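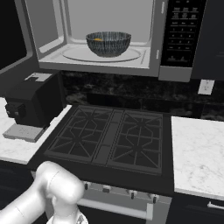
Likbridge Remote Teaching Kit

I built Likbridge for people who want to show a robot a kitchen job without writing a line of code. You pick up the hand controller, drive the arm through the task yourself, and the software keeps the whole run for training. If you fluff it, press the side button and start again – nothing from the bad run gets kept unless you ask for it.

You'll want to get your eye in before you go near a real hob, so every kit comes with Plirnska, our simulated kitchen. There's a microwave with a turntable, a bowl that goes in and out of it, a cooker, a coffee machine and a fair bit of worktop. My tip is to start with the bowl. It's a fiddlier job than you'd think, getting it over the sill with food in it, and I still knock the door now and then!

What you get: one Lata hand controller, a foot pedal for pausing, the Plirnska licence and 4000 ready-made runs to train on alongside your own. The controller weighs next to nothing and charges over USB-C (cable in the box, plug not included).

The kit is £1353, or £1695 with the second controller for two-armed work. We've been shipping the new pedal since October, and if you've got the old one I'll swap it for the cost of postage. Bandara wrist mounts fit both versions and are sold separately.

Orders go out within 10 working days. Any questions, drop me a line through the contact page and I'll get back to you myself.

Igor Laskowska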